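# Chapter 4: Buying a Hand

Most books on automation begin with the arm. The arm photographs well, and vendors will happily let you watch it wave. This chapter begins at the other end, with the two fingers that do the touching and the catalog page that tries to sell them to you.

Our running case is the Horier, a two-finger hand-held gripper kit offered by Ivadska to small manufacturers. You hold it, you squeeze, and the fingers close on whatever you have put between them. The appeal is that a shop can find out whether a part can be gripped at all before it spends money on something that bolts to the floor. The brochure calls this "grasp discovery." The buyers at Fujimoto, a footwear supplier in Ultoncombe, called it "picking things up," and budgeted accordingly.

Fujimoto had a plain problem. Shoe soles arrived at a packing bench and had to be lifted, turned and set down facing the right way. A sole looks like an easy part. It is light and it doesn't roll. It also bends, it has hardly a flat side to offer, and its edge was drawn by a designer who was thinking of feet. The plant handled 3000 soles in a busy week in July, and a gripper that fumbled one in 50 would have made a great deal of work for the person standing next to it.

The kit was quoted with a choice of finger pads, smooth or textured, and a 10-page manual, of which 2 pages were warranty. The sales sheet promised a "universal" grip. Treat that word as you would treat "one size fits all" on a hat.

By the end of the chapter you should be able to:

- read a gripper data sheet and notice what has been left out
- match a pad surface to a part material
- plan a bench trial that the vendor would prefer you skipped
- write a purchase request that survives its first reader

Keep one question in mind as you read: where, exactly, does each pad meet the part? A data sheet gives you opening width and closing force. It can't tell you that your part has a wavy rim on top and molded ridges down the side, or which of those the pad will land on. For that you need the part, the fingers and a table.

**Figure 4.1** Rough-faced pads on either side of a shoe sole, one in contact and the other not quite.
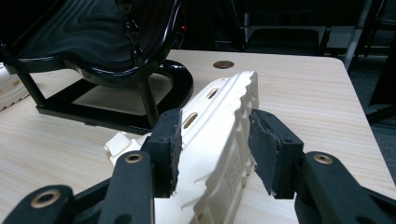
## 4.1 What the Data Sheet Says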